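Roof gutter

A roof gutter is a narrow channel fixed along the lower edge of a roof to collect rainwater and carry it away from the walls and footings of a building. Water leaves the gutter through one or more outlets and passes into a downpipe, which leads to a drain, a soakaway or a storage tank. Gutters are also called eaves troughs in parts of North America, and rhones or rones in Scotland.

Purpose

Rain falling on a pitched roof runs to the eaves. Without a gutter it drops to the ground in a line close to the wall, where it splashes the lower courses of masonry and can wash soil away from the foundations. Steady wetting of this kind leads to damp inside the building, damage from frost and the decay of timber near ground level. Some buildings manage without gutters by having very deep eaves, which throw the water clear. Thatched roofs are usually treated in this way, as thatch is thick at the edge and hard to fit with a channel.

History

Stone and fired clay channels were in use in the ancient world, and Roman houses often led roof water into a basin in the central court. In medieval Europe, large churches had lead-lined gutters behind their parapets, with carved stone spouts that threw the water outwards. Ordinary houses seldom had anything of the sort. Where they did, the gutter was most often a length of timber hollowed out with an adze, or two or three boards nailed together to form a trough.

Timber gutters remained common in parts of northern England, Scandinavia and New England long after lead and iron had become available. They were cheap where wood was plentiful and could be made by any joiner. The inside was coated with pitch or tar, and later with linseed oil or bitumen paint. Cast iron spread quickly in Britain during the nineteenth century, when foundries began to sell gutters, brackets and outlets in standard sizes.

In the twentieth century, sheet steel, aluminium and plastic took over most of the market. Plastic gutters are light and easy to cut, but they expand in warm weather and need joints that allow for movement. 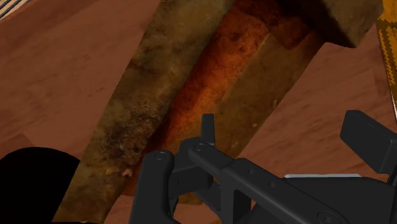

Why are gutters laid on a slope?

A slight fall towards the outlet keeps the water moving, so that silt and leaves are less likely to settle and the channel drains after rain.

Shapes and types

The half-round gutter is the simplest form. It has no corners in which dirt can lodge, and it drains well at low flow. The ogee gutter has a flat back and a curved front, and is fixed directly to the fascia board without brackets. Box gutters are square or rectangular in section and hold more water for a given width. They are often used on factories and other large buildings.

A valley gutter runs between two roof slopes that meet at the bottom. A parapet gutter lies behind a low wall at the edge of the roof and is hidden from the street. Both kinds need careful lining, as any overflow is likely to enter the building – a leak at the eaves, by contrast, usually falls outside it.

Size and fall

The size of a gutter depends on the area of roof it serves, the pitch of the roof and the heaviest rain expected. An outlet placed in the middle of a run can serve a longer length than one placed at the end, as water reaches it from both sides. Bends slow the flow and reduce the capacity of the run.

The Nostgate survey

A study of older gutters was made in the market town of Nostgate by the building historian Morag Paterson. It listed 3238 separate lengths of gutter on houses, barns and chapels. Cast iron was by far the most common material, and 40 lengths were of timber. Most of the timber examples were on farm buildings in the Nullard valley, where two families of joiners had supplied them over several generations. Paterson found that they lasted best on north-facing eaves, and put this down to the wood drying more slowly and splitting less.

A later paper by Ha-rang Byun compared the Nullard gutters with those of upland farms elsewhere. Byun argued that the wide, shallow section found in the valley had been copied from mill channels, but Paterson did not accept this, and the question remains open.

Upkeep

Gutters are normally cleared in late autumn, after the leaves have fallen, and again in May where trees shed blossom or seed. Moss washed down from the roof is a common cause of blocked outlets. Wire or plastic guards may be fitted over the channel, though fine debris still passes through and has to be removed by hand.

Cast iron needs regular painting, inside as well as outside. The back of the gutter is often missed and is usually the first part to rust through. Timber gutters are brushed out, left to dry and given a fresh coat of oil or bitumen. Joints in lead linings are checked for cracks, which form where a sheet is too long to expand and contract freely.

A gutter that has sagged between its brackets will hold standing water. The usual remedy is to add a bracket at the low point and reset the fall with a string line.

See also

Downpipe
Eaves
Fascia board
Gargoyle
Rainwater tank
Soakaway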